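Thu 3 November

Woke at 5 with the whole opening paragraph of the Murnero chapter complete in my head, went down to make coffee, and came back with coffee. The paragraph had left by the side door.

Úna rang at lunch to ask how the book was going. I said it was going. She has edited me long enough to know what that means and moved on to her knee, then to Donal Buckley, who has finished his. Of course he has. It comes to 600 pages and he told her it "poured out." I have met Donal's sentences and I believe him.

My own count stands at 137 pages, the same as in July, although they are different pages. I cut the ferry crossing, then put back the bit with the goat, then read the goat aloud to the dog, who asked to go out.

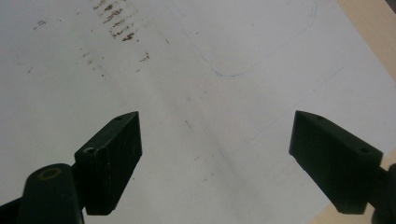
White paper on the table. Chapter nine, at its current length.

Walked to Gralside after that to buy stamps I didn't need. It rained on the way there and cleared up once I was in the shop. Had a bun. Thought about the lighthouse keeper's wife, who still has no name and in chapter six seems to be in two towns at once. I could make her twins - the kind of idea a person has over a bun.

Wrote 37 words this evening, all of them about a gate. Kept the gate.

Úna wants chapter nine by Monday. I told her that sounded fine in the voice I use with dentists. Soup for supper, the last of the leek. Must ring the man about the gutter.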